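Category: Our Story
Updated in August by Kelly Cavalcanti

About the Andodcombe Table Library

Hello, and welcome! If you have come to this page you probably need tables for something - a birthday, a craft fair, a church supper, an afternoon of cards with more cousins than chairs - and you want to know who we are before you pick up the phone. We're glad you asked, and we'll try to tell it in order, though Jussara says I never do.

We lend folding tables. It began when Jussara Siqueira and I were both teaching evening sewing classes in Andodcombe and kept running short of places to cut fabric. We bought a few secondhand tables, then a few more when a school was clearing out, and pretty soon people we had never met were ringing the bell to ask if they could borrow four until the morning. We now look after 214 tables, along with the chairs that go with them (300 at last count, plus a handful waiting for new feet), and we lend them to families, clubs and small businesses all over town.

Most of our day is plain old carrying. Everything we own has to come off a rack, go through a door, get set up, get wiped, and go back on a rack again. So we care a lot about how a table is carried, and we teach it to every new member who comes through on a first visit. One at each end, please, with your fingers curled under the edge and your palms close to the corners. Talk to each other. The person walking backward decides the speed, and the person walking forward says what's coming, whether it's a step or a doorway or a toddler.

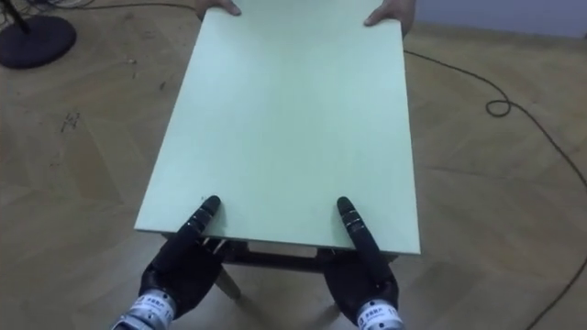
We are also fussy about putting tables down. Set the legs on the floor together if you can, then slide the whole thing the last little bit with a hand flat on the top and the other on the edge. Dragging from one corner is how legs get bent, and a bent leg means a table that rocks, and a table that rocks means somebody's lemonade in somebody's lap. We have mended a lot of legs over the years and would love to mend fewer!

People often ask which table they should borrow. The narrow ones are the favorites by a long way. They are light, they fit along a wall or down a hallway, and two pushed together side by side make a good square for board games or a buffet. The wider ones we call the Lasers, after a label that was on the first of them when it came to us, and those are better for sit-down dinners and for quilters, who need the room. If you aren't sure, tell us how many people are coming and what they'll be doing, and we'll work it out with you over the phone.
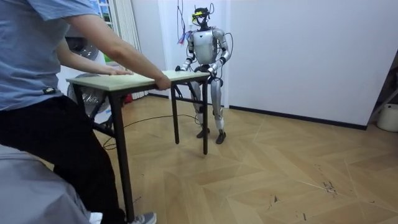
Moving one of the narrow folding tables, one at each end.

Our front room is on Shaikh Street, up the ramp and through the blue door, and the storeroom is right behind it. Come and try things out before you borrow. Lean on them, sit at them, fold the legs in and out until you have the knack. Jussara is there most mornings from nine, and I come in after lunch and stay until the last return is wiped down and put away, which in wedding season can be quite late.

Membership is open to anyone who lives or works nearby. We had 829 loans last year, and a good many of those were to folks who have been coming back since the sewing class days - some of them with grandchildren now big enough to take the other end. We also keep a Fusex booking calendar at the front desk, so ask to see it if your date is a busy one. Summer weekends fill up first, and graduation time fills up before that.

Table Library, Shaikh Street, Andodcombe | Contact us | All rights reserved | Back to top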